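Teleop whiteboard writing - letters fine, last stroke and period keep going wrong

Print this page | E-mail this thread
14 replies | 3 shares

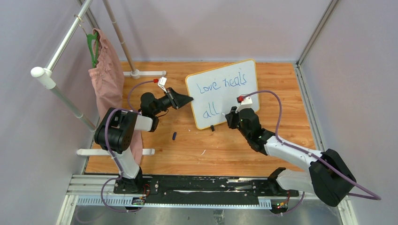

gantry_mule
We are collecting demos for a writing task on the two-arm cell. Operator drives both arms by remote control, right arm has the marker, left arm is there to steady the board if it shifts. The phrase is "Love heals all." on two lines. We have 152 episodes so far and I threw out 56 of them. Most of the rejects are the same thing: operator finishes the second line, goes for the period, and either pushes the board back or drags a tail off the last l.

Leader arms have no force feedback. Is anyone getting clean contact without it?

tobler9
What's holding the board up? If it's just the little clip at the bottom you are going to move it every time you press. Screw it down.

gantry_mule
Clip only. I don't want to screw it down because the next task is picking the board up and wiping it.

tobler9
Then that's a different dataset. Fix the board for writing, free it for wiping. You're asking one policy to learn writing plus whatever your operator does when the board slides.

halfstep_ina
Disagree with tobler. If the board can move at run time it should be able to move in the demos. We fixed ours at Colen last year and got very nice letters, then somebody set the board down a little crooked and the arm wrote on air. Keep the clip, and have the operator use the left gripper on the edge before the pen touches. Every episode, same order.

gantry_mule
Left gripper comes in sometimes. Depends on the operator. One of them parks it open next to the board and never closes it.

halfstep_ina
That's your problem right there. Pick one. Either it holds or it stays home.

pell_ridge
Have you tried hand guiding for the writing part? Put the right arm in gravity comp, hold it by the wrist and write. You feel the board through the arm. I did 403 letter strokes that way on a Gener arm and tossed 2.

tobler9
And your hand is in every camera view.

pell_ridge
Yes, so you replay the trajectory afterward with nobody in view and record that. Takes twice as long. Still faster than throwing out a third of your episodes.

halfstep_ina
Replay only works if the board is in exactly the same spot, so now you do need it screwed down.

pell_ridge
Or tape marks on the table. But fair, with a loose board the replay drifts.

gantry_mule
Cable might be part of it too. The one off the marker holder makes a big loop over the arm, and I think it tugs when the wrist gets down to the second line. Vornidine sells a spring holder for the pen, has anyone used one?

cruick_user
We run one on the Cruickshank cell. It gives you some travel so the operator can be sloppy on depth. It does not fix the tail on the last letter. For that, make them lift straight back off the board, wait a beat, then move over for the period. They want to do it in one motion because that's how you do it by hand.

tobler9
Spring holder is good. Still say fix the board.

gantry_mule
OK. Ordering the holder, rerouting the cable, and the left gripper closes on the board edge before the first stroke from now on. Not screwing it down yet. Will keep the old episodes in a separate folder and post the reject count when I have a new batch.

E-mail this thread | Print this page
Comments (14)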